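Harkon G3 Parallel Gripper: Review for PC Teardown Work

May 3, 2024

The Harkon G3 is a two-finger electric gripper sold with a wrist camera and a control box. We tested it on a refurbishing bench, where the job is to strip retired desktop and small server cases down to reusable parts. It replaced a Torley unit that had been in service since December.

What is in the kit

The box holds the gripper, a flange adapter, one cable, the camera bracket and 3 sets of finger pads. The control box ships separately. Mounting took 20 minutes, most of it spent routing the cable so that it would clear the wrist joint at full rotation. The manual covers this in one paragraph and gets the bend radius wrong. The corrected value is on the Harkon support page.

Grip and force control

Force is set in steps through the Trunero plug-in or over a plain serial line. The low end of the range is the reason to buy this unit. It holds a memory module by the edges without flexing the board, and it releases cleanly. The Torley gripper could not go low enough for that and had to be padded with foam.

The stock pads are too smooth for cable connectors. We switched to the ribbed set after the first 500 cycles and kept it on. Pad wear at 2000 cycles was visible but had no effect on grip. Spare pads are sold only in full sets.

Reach inside a case

Finger length is adequate for a full-size tower and marginal for anything with a drive cage left in place. The knuckles are wider than the fingertips, so approach angle matters more than the drawings suggest. Plan to unplug and tie back loose leads first. The gripper has no way of sensing a wire pressed against its side.

The wrist camera sits close to the fingers. At working height over a CPU socket it takes in the retention bracket, the memory slots and the rear ports together, with the gripper covering part of the area below the processor. 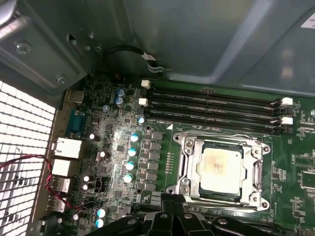

Software

The Trunero plug-in installs without trouble and exposes position, force and a grip-detected flag. Logging is poor: faults are written as bare codes with no time stamp. Kaczmarczyk makes a third-party driver that fixes this, but it does not support the camera.

Verdict

Recommended for board-level teardown if low grip force is the main requirement. Shops that handle mostly drives and power supplies should look at a stronger gripper with longer fingers.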